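Filed under: Robots & Automation | Threads
Print this | E-mail this

Plinditon put out its June safety note on the home robot. I read all of it so you don't have to. Short thread.

1/ The headline is 76 clean door runs in simulation. Great. The fault is in a footnote on page 6.

2/ Footnote says the arm kept pushing after the door had stopped moving. Three times. They call it "extended contact." My grandmother would call it breaking the door.

3/ The stop command did go out each time. The arm got it late – and the note doesn't say how late. That's the one number I wanted.

4/ Double doors are the hard case. Two arms, two panels, and the body has to fit between them. 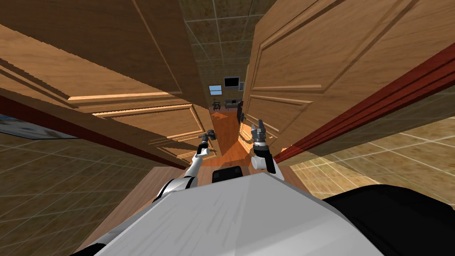 5/ So which arm gives way first when one side jams? Ukero asked for that in its review. The answer was "handled by the planner." Handled how?

6/ And a simulated door doesn't swell in wet weather or have a kid behind it. I'd like to see the force limit tested on a real one before anybody says "fixed."

7/ Patch is due this month. I'll read that footnote too.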